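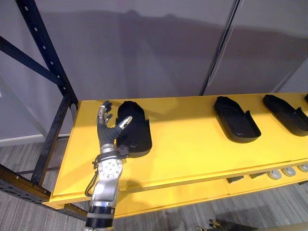 The case for the moulded shoe tray

The flat boot mat is a poor piece of design, and I have bought enough of them to say so. It is a rectangle with a low lip, and it treats footwear as a puddle to be contained. Two pairs fit if the owners are careful. In June, when the shoes are dry and nobody is in a hurry, this is tolerable. By the end of October it is a heap.

A tray moulded to the outline of a single sole works differently. It fixes the position of the shoe, so the shelf can be planned in advance. I allow 300 mm of depth per tray and 12 mm between neighbours, which is enough to get fingers under the rim. The raised edge keeps grit with the shoe that brought it in, and one dirty tray can be lifted and rinsed while the others stay where they are.

There are objections. Pallavi Goel, who fitted out the hallway of the flats at Selimthorpe, argues that a sole-shaped tray wastes the space at its corners, and by area she is right. A rectangle tiles and a sole does not. I would answer that the corners of a rectangular mat hold mostly leaves. Her second point, that large boots overhang a small tray, I concede entirely. Measure the boots first.

Colour matters more than people allow. Matt black trays hide scuffs but also hide mud, and on a dark shelf they disappear. Put them on yellow, or any strong light colour, and a tray left out of line is obvious from the door.

Stand them on end to drain after washing - heel down, toe up - and wipe the shelf before they go back. Dried grit under a tray will scratch paint within a season.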